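Trutton Suture Bench: Rules for Recording and Labeling

Data card and working rules, version 3
Maintained by Gunnel Lindqvist 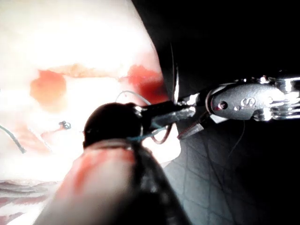 These rules are for everyone who records, labels or uses the Trutton suture set. They replace the two older text files, which said different things about needle handling and caused some confusion. If you find a place where this card and the old files do not agree, follow this card and tell me about it.

I have tried to write the rules so that a new person can read them in one sitting before the first session. Some of them are strict. Where I write "must" I mean that a recording is rejected if the rule is not followed. Where I write "should" I mean that you may do otherwise, but write in the session note what you did.

What is in the set

The set has 604 episodes of short suturing work on bench material. An episode is one attempt at one task. It starts when the operator releases the hold pedal and ends when the pedal is pressed again, or when the supervisor stops the arm.

There are four tasks:

pass: take the needle through the material once and out again
tie: make one square knot on a thread that is already placed
handover: give the needle from one jaw tool to the other
tail: bring a loose thread end to the cutting position

No patient material is in the set, and none may be added. This is the first thing I am asked by every reviewer, so I put it early. All work is done on bench pads. The pads are stained on purpose, because clean pads gave us models which stopped working when they saw the first red mark.

Files

Each episode has its own folder. The folder name is the task, a hyphen, and the episode number. Inside you find:

video.mp4, from the close camera
joints.csv, joint positions and commanded positions
events.csv, labels made by people after the session
note.txt, the session note

The close camera and the joint log have separate clocks. We line them up with the start mark at the beginning of each session. If the start mark is missing, the episode must go to the folder "unsynced" and stay there. Please do not line it up by eye. We did this in version 1 and had to throw away a lot of work.

Rules before recording

1. The person who operates and the person who supervises must be two different people. The supervisor does not label, does not read mail and does not leave the bench.

2. Try the stop button at the start of each session, with the arm moving slowly in free air. Write "stop ok" in the note. A note without these words means that the session did not happen, as far as the set is concerned.

3. Count the needles on the tray and write the number. Count again at the end. If the two numbers differ, nobody takes the pad away, nobody sweeps the floor, and the session stays open until the needle is found. Use the magnet, not your fingers.

4. Look at the jaws under the lamp. A jaw with a visible notch must be changed. A jaw that has only become dull on the outside may stay.

5. Write which thread color is used for the work thread. Old pieces from earlier attempts may stay on the pad, they are useful for training, but then the work thread should have a color that no old piece has.

6. Do not wipe the pad between attempts in the same session. Between sessions you may wipe it or change it. Write which.

Rules during recording

Speed. The tool tip is limited in software. The limit is set in the file limits.yaml and must not be changed for a single session. If a task feels too slow, this is a matter for the monthly meeting and not for the bench.

Hands. No hand comes inside the marked area while the arm has power. This includes a quick hand. Most of our near accidents in the first year were a quick hand that wanted to straighten a thread.

Needle. The needle should be held in one jaw tool at a time, except during handover. In a handover, the receiving tool must close before the giving tool opens. An operator who opens first has made an error and this must be labeled as "early release", also when the needle did not fall.

Thread. If thread goes around any part of the arm or between the finger pads, continue for as long as it can move freely. When the thread becomes tight, stop the episode. Do not pull it free with the arm. Remove power, then take it away by hand with the blunt hook.

Light. The lamp makes bright areas where the pad loses its detail. We accept this up to the point where the needle itself can not be seen. Do not change the lamp or the camera exposure in the middle of an episode. Between episodes you can change them, and you write the new setting.

Failed attempts. Keep them. An episode may only be deleted when the video file is broken, or when a face or a name badge can be read in it. A bad pass is good data, and I have had to say this many times.

Rules for labeling

Labels are made by someone who did not operate in that episode. Every labeler first does the practice folder, which has 65 short clips with agreed answers. We talk through the differences together. There is no pass mark, but a labeler does not begin with real episodes before the talk.

Event labels are:

grasp_needle
release_needle
early_release
enter_material
exit_material
thread_contact
thread_tight
knot_closed
operator_stop
supervisor_stop
unclear

Give the time of the first frame where you are sure. If you are sure only some frames later because glare or a finger pad hides the jaws, use the later time and add the word "hidden" in the comment column. Do not guess backward.

"unclear" is a normal label. It is used 873 times in this version. New labelers often believe that it looks like weak work, and they choose something else. Please use it.

For "thread_contact" the question is only if the work thread touches any part of the tool or the fingers. An old piece lying on the pad is not counted. If you can not say which piece it is, the label is "unclear".

For "knot_closed" both throws must be down on the material. A loop that sits loosely above the pad is not closed, also when the operator goes on to the next step.

Do not label quality. We had a column for "good" and "bad" in version 2, and when I compared two labelers I found that the column mostly said who had labeled it. The column is gone. If you need a score for your own study, make it from the events and explain how.

Checking

One episode in five is labeled twice. If two labelers differ by more than ten frames on the same event, a third person looks at it. The third person can choose either answer or write "unclear", but can not add a new event. If a new event is needed, the whole episode goes back to the first labeler.

I read all session notes once a month. If the needle count is missing, the episodes from that session are taken out of the release, also when the videos are fine. There were 926 recorded attempts before this check and the other checks, and the number at the top of this card is what is left.

What the set can be used for

You may use it to train and test models for tool tracking, for needle tracking, for event detection, and for control on a bench with the same kinds of tasks. You may publish results with still images from the videos. Write the version number of the card together with the results, so others can find the right split.

You must not use it to claim that a system is ready or safe for use with patients. The pads do not bleed, they do not breathe, and the material under the needle is the same everywhere. A model that does well here has done well on a pad.

The set should also not be used to compare the skill of operators. Operator numbers are mixed again for each version so that a person can not be followed from one version to the next.

Splits

The train and test splits are made by session and never by episode. Two episodes from one session share the pad, the stains, the lamp setting and often the same old threads. When we split by episode, the test numbers looked very nice and meant very little.

The split file is called Strand, for old reasons. The scripts that read it are in the folder Peso. Both names are used in many places in the code, so I leave them.

Known problems

The close camera is near the work. The gripper covers a good part of the view, and in some "tail" episodes the thread end is hidden most of the time.

Dark thread over dark fabric is very hard to see. Labelers do not agree well on these. Check the comment column before you trust a "thread_tight" event.

The commanded positions in joints.csv are rounded more than the measured positions. This comes from the logger and can not be repaired in the old sessions.

The "handover" task has few episodes with left-handed operators. We would like more.

The bench in Sukirmont uses the same rules but another lamp. Their episodes are not in this release. We plan to add them in August if the sync check goes well, and they will then have their own split.

Changes in version 3

Quality column removed.
Label "early_release" added, and all handover episodes labeled again.
Rule 6 about wiping is new.
The practice folder has new clips with glare.
Unsynced episodes moved out of the main folder.

Proposing a change

Write a short text with the rule number, what you want instead, and at least one episode where the present rule gave a bad result. Put it in the folder "proposals". I answer each one in writing. A change to a safety rule needs a yes from both benches, and until that yes has come the old rule is in force, even if all of us at one bench think the new one is better.

Last edited July 8, 2021, G. Lindqvist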